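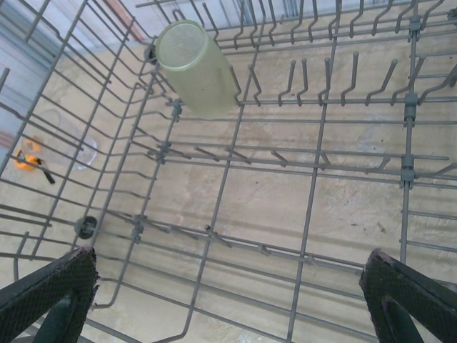

Wrist camera view over the rack, cup on its side near the back

Depth holes on thin wire and a frosted cup – how do I stop the planner going through the rack?

Posted by Sylvie Thibodeau in Perception and Planning

I'm working on unloading a dish rack with a two-finger gripper and a small wrist camera. The rack is ordinary grey wire with an open grid, so the camera sees the floor through it. The cup is pale yellow-green and translucent.

My pipeline takes the depth cloud, drops anything further away than the floor plane, clusters the rest and sends the clusters to the planner as collision objects. It works on a solid tray. On the rack I get two problems.

First, the tall hooked tines mostly vanish. The depth filter treats them as speckle, and the planner then happily offers a path straight across them. Secondly, the cup comes out as a bright ring where the rim is and almost nothing for the body, so the grasp pose jumps about between one cycle and the next.

I have 363 logged attempts and 200 of them stopped on the force limit before the fingers closed. The voxel size is 5 mm. I tried 2 mm and the planning time became silly, and the tines were still patchy. Hand-eye calibration was redone in January and I trust it. Has anyone got wire racks working without buying a different sensor?

Feller

Turn off the speckle filter. Most drivers have it on by default and it removes thin things. Also put more light on it.

Sjöberg

I wouldn't try to get the rack out of the depth cloud at all. Thin wire over a patterned or mottled floor is close to the worst case for a small stereo camera, and the shadows of the wires on the floor don't help, as the matcher can lock on to a shadow line and give you a perfectly confident depth at floor level.

You know what the rack looks like and it doesn't change shape. Measure it once, make a crude model and fit the model to the picture. Ours is 40 boxes and capsules, nothing clever. The steps are:

Take the colour image and run a line detector on it. The long parallel rails and the cross wires give you two strong directions, and that fixes the rotation up to a half turn.

Use something that isn't symmetrical to settle the half turn. On yours I would try the dividers, since the tall hooked ones and the short angled prongs look quite different. The dark round wheel on the side could be a second check.

Refine the pose by projecting the model edges into the image and minimising the distance to the detected edges. Do this from two or three wrist poses before the approach, then freeze the result. Don't keep updating it when the fingers are close, because they fill the bottom of the view and their edges get matched as rack.

Put the model in the planning scene with 4 mm of padding. Mask out the depth points that fall inside it so you don't get the rack twice.

For the cup, segment it in colour and forget its depth. Fit an ellipse to the rim and a pair of straight lines to the sides. With the cup diameter known, that gives you the axis and a usable distance. The rim is a bit darker than the body in your picture, so the ellipse ought to be fairly stable. It gets worse if you look straight down the mouth, so pick a view from the side.

One more thing, which cost me a week. Padding the tines can close the gap the finger needs next to the cup, and the planner then reports no solution with no hint as to why. Allow contact between the fingertip pads and the divider nearest the cup for the last 20 mm only, and do that part as a straight Cartesian move at low speed with the force limit left on.

Dakent

Agree with the model fit. I did mine differently – I trained a small keypoint network on the rail junctions and solved the pose from those. It took 2331 labelled images, which was far too many for one rack, and it went wrong when we bought a rack with different clips. The edge fitting is less work.

I would check the timestamps too. If the joint states are even 30 ms behind the images, a jumping cup pose looks exactly like bad depth. Hold the arm still, record the cup pose for ten seconds, then do the same while moving slowly. If it only jumps when moving, it's the sync.

Sylvie Thibodeau

Thanks all. Speckle filter off brought back some of the tall tines but also a lot of rubbish near the floor, so it's back on for now. Dakent, the cup pose jumps with the arm still, so not sync in my case. I'm measuring the rack this afternoon and will start with the line detector.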